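引っ越し先で家計と家事をどう回すか、2週間やってみたメモ。連投します。長いです

前提。フィンランド語ぜんぜん読めない。部屋は川沿いの古い建物の4階、エレベーターなし。仕事は在宅の翻訳。朝弱い

まず洗濯。地下に共同の洗濯室があって、予約は入口の紙に名前を書く方式。アプリかと思って3日くらい探してた。紙でした。鉛筆がひもでぶら下がってる

で、いい時間はもう全部埋まってる。夕方はほぼVilja Vainioさんの名前。同じ階の人。字がきれい

廊下で会ったとき聞いたら「朝の早い枠は誰も取らないわよ」とのこと。そりゃそうだ、6時台だもん。でも取った。眠い

洗剤は最初、柔軟剤を買ってきて2回それだけで回してた。いい匂いだけする服。単語ひとつ知らないだけでこうなる。みんな気をつけて

次、買い物。近所のMetskaが安い。パンと根菜はここ。魚はちょっと高いけど市場の方がいい。土曜とかじゃなくて平日の昼に行くと空いてる

Metskaのレジ、量り売りの野菜は自分で番号押してシール貼る。忘れるとレジで戻される。後ろの列の視線がつらい。2回やった

スパイスはMetskaだと棚が小さいのでNasrallahへ。トラムで終点のちょっと手前。レバノン系の食料品店で、店主のNisreen Azarさんと娘のRawanさんが交代で立ってる

ザアタル200グラム、タヒニ、レモンの塩漬け、あと乾燥のひよこ豆。豆は缶より断然こっち。一晩つけるのを忘れなければ、の話だけど

Rawanさんに教わったひよこ豆の煮方。重曹ちょっと、火は弱め、泡はとる、40分くらいで一回つまんで確認。皮がむけてきたらOK。塩は最後。最初に入れたら固いままで泣いた
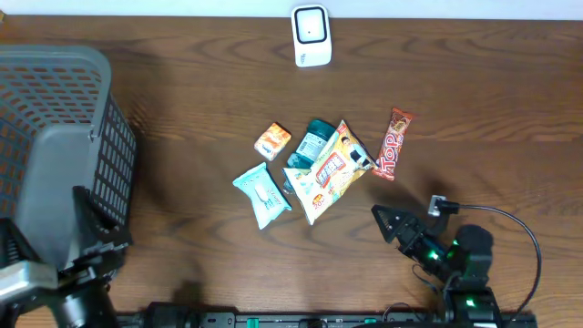
木目のテーブルとグレーのかご

家具の話。部屋は家具付きじゃなかったので全部中古。Sestoっていうリサイクル店が倉庫みたいに広くて、椅子が山になってる。値札の色で割引が変わるらしいけど、どの色が何なのかまだわかってない

配達は別料金。ケチって椅子2脚をトラムで運んだ。もうやらない。運転手さんは無言だった

棚は保留。本は床に積んでる。辞書がいちばん下なので毎回崩す。これを書いてる間にも一回崩した

家計簿。アプリ3つ試して全部挫折、結局ノート。費目は食費、交通、部屋、その他だけ。細かく分けると続かないタイプです

「その他」がいちばん多いのは見なかったことにする

ゴミの分別。紙、段ボール、生ゴミ、金属、ガラス、混合。中庭の小屋の鍵が部屋の鍵と同じだと気づくまで、袋を持って中庭をうろうろしてた。不審者

瓶とペットボトルは店の機械に入れると券が出てくるので捨てない。券をもらって、その券をなくすまでがセット

あと湿気。日本の梅雨に慣れてると乾燥がすごい。洗濯物はすぐ乾くけど喉がやられる。寝る前に濡れタオル干してます。加湿器はDukportのが評判いいみたいだけど高い。11月まで悩む予定

窓は二重で、開け方にコツがある。内側を先に全部外してから外側。逆にやろうとして10分格闘した。ご近所のHala Haddadさんが下から身振りで教えてくれた。ありがとうございます、見られてたのか

夜が明るすぎる問題。23時でもまだ本が読める。遮光カーテン必須。段ボールを窓にはったら朝には落ちてた。テープが弱い

聞かれたので追記。ことばは、店ならほぼ英語で通じる。役所の手紙は翻訳アプリに読ませて、それでもわからないとこだけNajwa Houraniさんに聞いてる。こっち長い人で、返信がとにかく早い

手紙はだいたい「この手紙は保管してください」で終わってる。全部保管してる。増える

食費の内訳ものせようと思ったけどノートの字が汚すぎて自分でも読めないとこがある。清書したら出しまｓ

↑打ちミス。眠いのでここまで。明日も朝の枠とってあるんだった。おやすみなさい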